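Manufacturers of home entertainment equipment should be required to publish the infrared codes their products accept. The Platard amplifier in our own meeting room has outlived its remote control, and the replacement offered by Larnen costs 97 pounds.
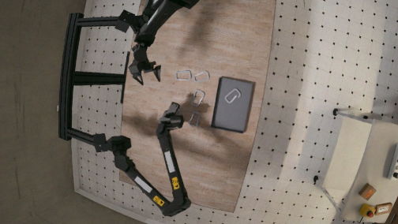 The codes are hardly a trade secret. A patient owner with a cheap receiver can record all 16 of the useful ones in an evening -- but few owners are so inclined, and the amplifier goes to the tip. Coman already prints its codes on two pages at the back of the manual. It is our view that others should follow before November.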